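Moving the Pantry Out of the Kitchen

We gave up on the kitchen pantry in August. It was a closet, 27 inches wide and deeper than my arm, with a bulb that had to be unscrewed a half turn to shut it off. Anything that went to the back stayed there. When I emptied it I found three open bags of brown sugar, all hard, and a can of pumpkin older than our car.

The house is on the last street in Vunesness before the grain elevator, and it was built with a small room off the back hall that the previous owners used for coats. It has one north window and stays cool most of the year. I had been storing paint in there. The paint went to the garage and the food went where the paint had been.

I did the shelves first. I had priced a ready-made system from Sesalari and it came to $224 before tax, for five shelves and the rails to hang them on. I bought lumber instead and spent $142, including screws and a quart of white paint I didn't end up using. The boards are one-by-twelves. I wish I had gone with one-by-tens on the top two, because a twelve-inch shelf above eye level has the same problem the closet had. You can't see what is behind the first row.

Finding the studs took most of a morning. The walls are plaster, and my stud finder beeps at plaster no matter what is behind it. I ended up drilling small test holes along a line that I knew a shelf would cover. I filled the ones that missed. There are still a couple I can see if I sit on the floor, and I don't sit on the floor in there very often.

The spacing is uneven on purpose. The bottom shelf has enough room under it for the flour bucket and the dog food. The next one is tall enough for cereal boxes. After that they get closer together, down to the height of a soup can plus my hand. I made the mistake of measuring to the can and not leaving room for fingers, so one shelf had to come down and go back up an inch higher.

Sorting the food was slower than building. I had a rule that anything past its date by more than a year went out, and I broke it for salt, vinegar and honey. We turned out to own a lot of lentils. I wrote down what we had on a sheet of paper and taped it inside the door, and for the first two weeks I crossed things off as we used them. I have stopped doing that. The list is still up and it says we have four jars of molasses, which was true then.

For dry goods I went with glass jars for what we use every week and left the rest in its packaging. I tried putting everything in jars once, in the last apartment, and spent a lot of time wondering if a jar held baking soda or baking powder. Now the cooking instructions get cut off the bag and dropped in with the rice.

Small packets were the last thing to settle. Yeast, gravy mix, drink powder and the rest slide around on a bare shelf and fall off the back. I wanted something open at the top that could be pulled out with one hand, with a smooth floor so spilled sugar would wipe out. A cutout at the end for a handle matters more than I thought it would, especially on anything kept above shoulder height.

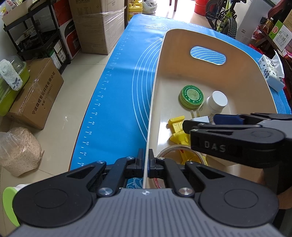 An open bin with a handle cutout in the end wall.

I looked at wire baskets too, at Krishnan Hardware, but packets poke through the gaps and catch when you lift them. Cardboard boxes worked fine for a month and then one got set down in a puddle.

We've been using the room since the end of summer. It's farther to walk, eleven steps from the stove, and I forget things and go back. I put a hook by the door for a tote bag so I can carry everything for dinner in one trip. Some nights I remember to use it.

The old closet holds the vacuum and the ironing board now. I still haven't fixed the bulb. The next job is a shade for the north window, and after that I want to do something about the gap under the back hall door before it gets cold.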